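Settlement cycle changes and what they mean for smaller holdings

The move to a shorter settlement cycle on the Hiselby exchange takes effect in September. Most of the commentary so far has dealt with index funds and large custodians. Holders of smaller listings have received less guidance, and several subscribers have written in with questions on funding dates, dividend entitlement and the treatment of partially filled orders. This item covers those points and the related changes to the closing auction.

Under the present arrangement a trade executed on the exchange settles on the second business day after execution. Under the new arrangement it settles on the first. The change applies to ordinary shares, preference shares, listed trust units and rights. It does not apply to the wholesale bond board, where the cycle was shortened some time ago, or to off-market transfers, which continue to settle on the date agreed between the parties.

For a buyer, cleared funds must be in the settlement account one business day earlier than before. Brokers that sweep cash from a linked savings account at the end of the day should not require any action from the client. Brokers that rely on a client-initiated transfer are in a different position. A cheque deposited on the day of the trade will not clear in time under any of the fee schedules we have reviewed, and two of the brokers concerned have said they will stop accepting cheques for this purpose altogether.

For a seller, proceeds arrive a day sooner. The main risk is on the delivery side. Holdings that are still registered on the issuer's own register must be moved into a broker-sponsored account before they can be delivered, and the transfer takes up to 4 business days. A seller who places the order first and lodges the transfer form afterwards will fail to deliver. The fail fee is charged per trade and per day. It is not scaled to the value of the parcel, so it bears most heavily on small sales.

Entitlement dates

The ex-date and the record date currently fall one business day apart. After the change they will coincide. A buyer who wants the dividend must therefore trade no later than the business day before the record date. The effective deadline for buyers is unchanged relative to the ex-date, but anyone who keeps a diary by record date will need to adjust it by a day.

Corkex, which pays quarterly, will be the first of the larger industrials to declare under the new timetable. Its board has not altered the payment date. The reinvestment plan election closes at 5 p.m. on the business day after the record date, as before, and elections lodged under the old timetable remain valid unless withdrawn in writing.

Räsänen is a more complicated case. Its primary listing is overseas and its local units are depositary interests, so the entitlement date is set by reference to the home market. The home market has not shortened its cycle. The depositary has stated that the local ex-date will be aligned with the home ex-date, and that any mismatch in claims will be processed manually. Manual claims have historically been paid late. Subscribers holding the units through more than one intermediary should allow for this when estimating cash receipts for the quarter. 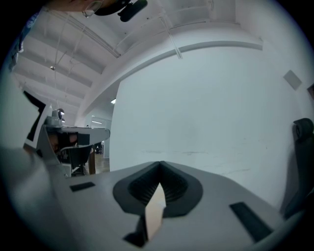

Reading time: 7 minutes

The closing auction

The exchange is using the same release to revise the closing auction. The pre-close order collection phase will be lengthened, and the time at which the auction uncrosses will be randomized within a short window. At present the uncross occurs at a fixed second. The stated purpose is to reduce the incentive to enter or cancel large orders immediately before the match.

Of the 311 companies on the main board, most trade too thinly for the closing price to reflect more than a handful of orders. In these securities the effect of the change will be felt in two places. The first is the published closing price itself, which is used for margin calculations and for the valuation of unlisted funds. The second is the treatment of residual quantities. A limit order that is only partly filled in the auction will now lapse at the end of the session unless it has been flagged to carry over. The old default was the reverse.

This last point deserves attention. Several retail platforms do not expose the carry-over flag on their standard order screen. It is usually found under an advanced or conditional order menu, and on at least one platform it can be set only by telephone. A client with a standing order at a fixed price may find that it has disappeared from the book overnight with no notice beyond an entry in the daily statement.

Zlatko Hodžić, who follows the small-cap board for this newsletter, has compared the draft rule with the final text. The draft would have allowed residual quantities to carry over for one further session before lapsing. That provision was removed after the system vendors advised that it could not be supported in the first release. It is listed for reconsideration at the next rule review, and no date has been set.

Margin and securities lending

A shorter cycle reduces the amount of unsettled exposure held at the clearing house at any one time, and participant margin should fall accordingly. Whether the saving is passed on is a commercial matter for each broker. Of the brokers that have published revised schedules, one has cut its overnight margin rate and the remainder have left theirs where they were.

Lending arrangements are less straightforward. A lender who sells stock that is out on loan must recall it, and the recall period has to fit inside the settlement period. Standard agreements written for the old cycle provide for a recall notice by midday on the day after the trade. Under the new cycle that notice would arrive on settlement day itself. The industry association has circulated an amending clause that brings the cut-off forward to 6 p.m. on trade date. Retail holders who have opted in to a broker's lending program should check that the clause has been adopted. The opt-in is often contained in the general account terms and may have been accepted when the account was opened.

Floltell is the most heavily borrowed stock on the board, with roughly 7 per cent of its issued units on loan at the last reporting date. A recall squeeze in the opening weeks cannot be ruled out. The borrowing fee has risen already, although the company's pending capital raising is at least partly responsible — the two effects cannot be separated on the published data.

Foreign exchange

Subscribers who fund local purchases from a foreign currency account face the tightest timetable. A spot currency trade in most pairs settles two business days after the deal, and will therefore settle after the share purchase it is meant to fund. There are three ways to deal with this: pre-fund the account, pay for same-day or next-day currency settlement, or use the broker's own conversion service. The third is generally the most expensive. The margin over the mid-rate is seldom shown separately on the contract note, and has to be worked out by comparing the rate applied with a published rate for the same time of day.

Transitional trades

Trades executed on the last business day of the old cycle and the first business day of the new one will settle on the same date. Statements for that date will show both sets of transactions, and net funding will be calculated across them. Clients who were active on both days may see a single debit larger than expected.

Trades booked late or corrected after the changeover keep the settlement date that applied on the original execution date. Contract notes should state the settlement date explicitly. Where a note shows only a cycle code, the code refers to business days, and local public holidays are excluded from the count.

The exchange will publish the revised corporate actions calendar on its website ahead of the change. The calendar in our next issue will use the new ex-date convention throughout, and Räsänen will be listed separately under its home market dates.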